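Virnham Guest House - Bedroom Inspection Checklist
Room 242, Sadora wing

Scope: bed, bed linen and clothing on the bed. Mark each item P (pass), F (fail) or N (not checked). Comments are mandatory for every F.

1. Bed covering
1.1 Cover free of tears and pulled threads - N
1.2 Cover laid flat, no overhang onto the floor - F
Comment: patterned cover bunched into a mound on the bed. Rust-orange heart print near the middle, tan speckled border running over the top of the folds. Straighten before checking seams under 1.1.
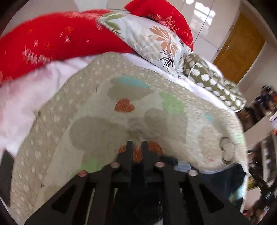 2. Frame and mattress
2.1 Legs tight, no rocking under load - P
2.2 Slats seated - P
2.3 Mattress label legible - N
Comment: label side down. Turn at next change, record under form 151.

3. Clothing on the bed
3.1 Garments folded and stacked - P
3.2 Pockets emptied before folding - N
3.3 Stack clear of the pillow end - N
Comment: one folded bundle on the quilted bedspread, navy and black with blue-and-white stripes. Contrast stitching on the dark part - check it for loose ends. Shelf stock goes to locker 918, laundry to bag 935. Do not leave either on the bed overnight. 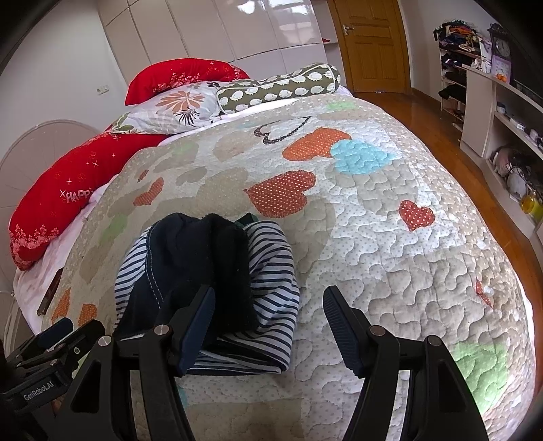
Drondthorpe, July 10, 2023

Re-inspection is due after items 1.1 and 1.2 are closed. Items marked N carry over to the next sheet and keep their numbers. Replacement covers are ordered through Kpodo - quote the room number on the slip.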